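Budget season again, and the gripper line is eating my spreadsheet

I meant to have next year's equipment list done before lunch. Instead I spent the morning arguing with myself over spare fingers (the robot's, not mine!) and I'm still not sure I have it right.

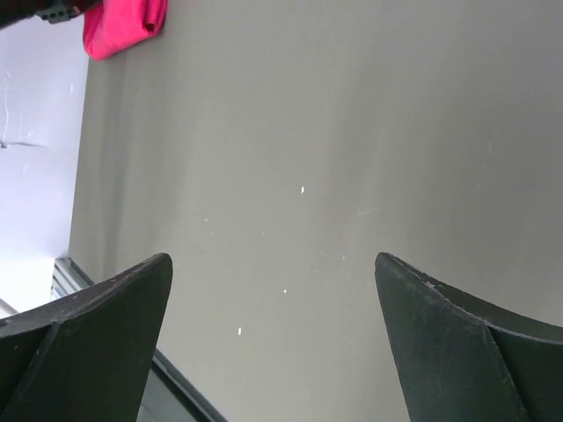

2 min read

So, scuffs. Both fingers have pale nicks up near the tips, and I keep going back and forth on whether that means new ones or whether I'm just fussy. A replacement pair from Andeck is $190. Stidach wants $300 but throws in the mounting screws, and Priya Ruiz-Ortega swears by them. My plan right now is two pairs from Andeck and one from Stidach, so we can compare them on the same cloth.

Cloth is the cheap part, thank goodness! I put in $43 for more of it and Marlene Lévesque signed off without even scrolling down. What she did question was the second arm. Do we really need two grippers for fabric? I say yes, and I've moved that line to the very top of the sheet, above the new table and the better lights.

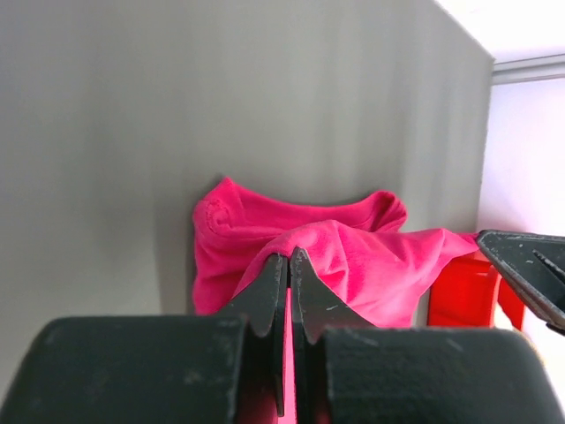

Two grippers, one pink cloth.

Things still open: whether the service plan gets its own line, who calls Jovomov about shipping (please, somebody else), and whether we order now or wait until October. I'm leaning toward now. If you've bought fingers from either company, leave me a comment and tell me how long yours lasted.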